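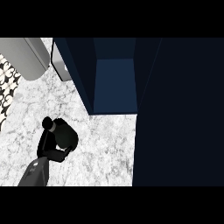

The gripper over the marble, in the simulated room. Navy cabinet beyond it, corner of the practice rug at left.

Home Features Projects Workshop Back issues Subscribe

Print this article | E-mail this article

The Arm in the Back Bay

A shared workshop, a two-armed robot called Kora, and a lot of evenings spent in a room that has no door

Tuesday, 7:40 p.m. Somebody is running the bandsaw and somebody else is yelling over it about pizza. In the back bay, behind a curtain made from a painter's drop cloth, Maëlle Dhillon has her chin on her fist and is watching a black gripper hang over a marble floor.

The floor is on a screen. The real one back here is concrete with a paint spill on it.

"Down a little," she says, to the gripper, not to me. Taps a key. "No. Other down."

Kora is the name of the build. Two arms on a rolling base, meant to pick things up off the floor of a house and put them somewhere sensible. Socks, mail, dog toys. Dhillon has been at it since last July, nights and weekends, on a bench she rents by the month at Mostunico, which is what the members call the old tile showroom on the frontage road. The sign came with the building and they kept it. Dues are 40 dollars a month, bench extra.

She fixes commercial dishwashers for a living. Never took a programming class. Learned from forums, from a library book with the cover gone, and from breaking things.

What she broke first was the table. Kora's left arm, the first version, got a bad number for the height of the shoulder and drove itself straight down into a particle board top. Went in about the depth of a thumb. The hole is still there, she keeps pencils in it.

"So then I thought, ok. Rehearse."

Hence the room. It took her most of a winter, built in a simulator program she and the others call Allex, after the member who set it up on the shop computer and then moved to Tulsa. White marble, gray veins all through it. Cabinets in a navy so dark that on her old monitor they went to plain black and she kept running the arm into them. A rug with scrollwork on it, curly leaf stuff, black and cream. She picked that rug on purpose. It's the hardest thing in the place for a camera program to make sense of, she says, and if Kora can find a sock on that she can find a sock anyplace.

Why marble, I ask. Nobody she knows has marble.

"It came in the pack." Shrug. "Also it's kind of nice? I spend more time in there than in my kitchen."

The pack was free, the time wasn't. Every object had to be given a weight and a grip, which the pack did not come with. For a week the floor had no friction at all and a dropped cup would just leave, sliding off under the cabinets and out through the wall. She has a folder of these. Cup leaves. Arm folds up like a lawn chair. Arm goes through own base. The members ask to see it at the holiday potluck.

The view on the monitor looks down past the gray arm link to the gripper, and past that to the floor. She likes working from there. The other views are prettier, she says, but you can't judge the reach from them and reach is where she keeps getting hurt.

Tonight's job is dull. Approach, stop, hold. Go to a spot over open floor, hold still, holding nothing, then go back. No sock yet. If the arm can't stop over a bare patch of marble without drifting, there's no point giving it something to pick up. She runs it. It drifts. She changes one line and runs it again.

"See that? Little wobble at the wrist."

I don't see it. She runs it again slower and I sort of do.

The wrist is the sore subject. On the real Kora it's driven by a belt through a housing she printed 14 times, and the fourteenth is the one on there now, with a zip tie. Printer at the shop is a Nørgaard, secondhand, loud, bed leveled with a folded bus transfer under one corner. It runs fine if you don't open the bay door. In January people opened the bay door. That was prints five thru nine.

Then money, since readers always write in. She keeps a list taped inside the lid of her toolbox and lets me copy the bottom line: $1,069, counting the motors, not counting the bench or the coffee. Motors were the bulk of it. Aluminum for the base came out of the scrap rack. The wheels are off a hospital cart she got at a surplus auction, and one squeaks, and she's tried everything on it.

What she'd tell someone starting out, in the order she said it, between runs:

Get the stop button working before the arm. A big one, wired to the power and not to the program. Hers is mounted on the edge of the bench where a hip will hit it.

Measure the shoulder height yourself with a tape. Don't trust the drawing even if it's your drawing.

Build one arm and copy it. She built both at once and for two months had two of every problem.

Make the pretend room ugly to work in. Dark furniture, busy rug, shiny floor. A plain gray room taught her nothing, Kora did great in it and then fell apart the first time she met a real bath mat.

Write down what you changed. She says this one twice. There's a spiral notebook on the bench, mostly pencil, with one line per run and the time next to it. Some nights the line is just "no."

8:55 and the bandsaw quits. You can hear the fans in the computer now. Two members come thru the curtain with plates and stand there chewing, watching the screen. One of them wants to know when it's going to do laundry. Dhillon says she'd settle for when it's going to hold still.

She goes to the other bench and squints at the real arm, the right one, parked with its fingers on a folded towel. Gives the wrist a push with one finger. It gives a bit. She frowns, pushes again, goes back to the keyboard and takes the speed down by 3 percent.

Run. Approach, stop.

"Huh," she says. Writes in the notebook. Then she reaches over and takes somebody's crust.

Mostunico has open nights on Tuesday, doors at six. Closed shoes, tie back long hair, the back bay is past the kiln. Ask before you touch the green switch.

Print this article | E-mail this article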